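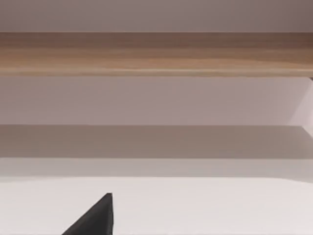 Workshops > Visits > Open day at Nallero

Open day at Nallero, the robot and the cabinet

Print this page | E-mail this page

Sun 17 October

I took the early bus to Nallero, because the notice for the open day said that the demonstration seats would go quickly. This was correct. When I arrived there were 20 chairs and already more people than chairs, so I stood by the wall with my coat on my arm.

Nallero is the training center at the end of the Cituswood road, the one with the green gate. I pass it every week and never had a reason to enter. Inside it is warmer and much louder than I expected.

The main part of the day was in simulation. I must admit I was a little disappointed when I read this on the program, as I wanted to see metal moving. But the simulated room was shown on a big screen from the view of the robot, very low and near to the furniture, and after some minutes I forgot my complaint. You see a corner of the gripper, one dark gray finger with a sharp tip, and everything else is the cabinet: pale walls, a white surface, and a long wooden plank high above. I have built shelves at home and I never looked at one from such a place.

The software is called Bosine. The presenter explained that it makes many versions of the same cabinet, with the heights and the colors changed a little, and the robot must practice in all of them. That morning they had prepared 127 versions. She said that a plain surface is harder than a messy one, as there is so little for the robot to hold on to with its eyes. I had always believed the contrary.

After this we could try ourselves. There were 4 stations, each with a small handle that moves the arm on the screen. The task was to bring the tip of the finger to a point under the shelf and not touch anything. I waited more than 20 minutes for my turn and then hit the side wall almost immediately. On my second try I was slower and came quite near. The boy after me did it without even sitting down properly.

In the afternoon they showed Fang, which is the real arm. It stands in a cage in the back hall and it opened and closed a drawer for us - slowly, with a pause before each movement. A man asked why the pause was necessary. The answer was long and I did not understand all of it, but a part of it was that the arm compares what it sees with what it learned in the simulation.

Some practical remarks. The coffee is free but the cups are very small. The 2 toilets are both on the upper floor. If you go in December, when they repeat the day, take the bus back before five, as the next one is an hour later. I waited for that one in the rain, and had time to write most of this text on my phone.

I have asked for the handout about Bosine by mail, and I will put my notes on it in another post.

Comments

shelfbuilder: Was the December day also without registration? I could not find it on their notice.

oldgate: I was at the third station and hit the wall too, four times. The handle is much too sensitive.

marrow_lane: Nice report. Did they let children try? My daughter is nine and would love this.

Reply from the author: Yes, children could try, there was a lower chair for them. About the registration I don't know, I will ask when I write for the handout.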